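Mixed lot

From the Kiltness Household Reference
By the Kiltness editors

A mixed lot is a group of unrelated household goods kept, sold or given away together. The term comes from the auction trade, where it covers goods too cheap to list one at a time. In the home it is used more loosely for the contents of a drawer, a shelf or a box that has been emptied for sorting.

Small packaged goods make up most lots. Cartons are the most common shape, followed by flat packets and soft items such as plush toys. A lot is usually tipped out onto a bed or a table, where the pieces can be seen before they are put into a container.
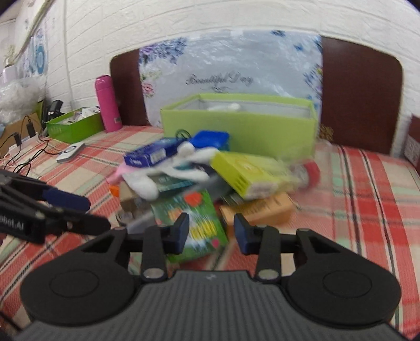

Page last changed: January, 20:48

A heap on plaid fabric, with boxes in orange, yellow-green and royal blue, a green packet and a white plush item, is typical of the kind. Color is often the quickest guide when a sorter wants one piece out of many, as printed names may be turned away or covered.

Sorting by shape

The Parer method, named for a storage handbook, sorts by shape before use. Rigid boxes go in first, against the walls of the container. Packets stand upright in the gaps – flat ones tend to slide under other things and get lost. Plush and other soft goods go on top.

Sorting by use

The older practice is to group goods by the room they belong in. It takes longer, and leaves more empty space in the container.

Size of lots

A home lot seldom passes 48 pieces. Sale lots at the Navell rooms run to roughly 150, and are split above 300.

See also
Box lot
Drawer divider
Navell rooms
Park storage chest

This site uses cookies. By continuing to read you accept their use.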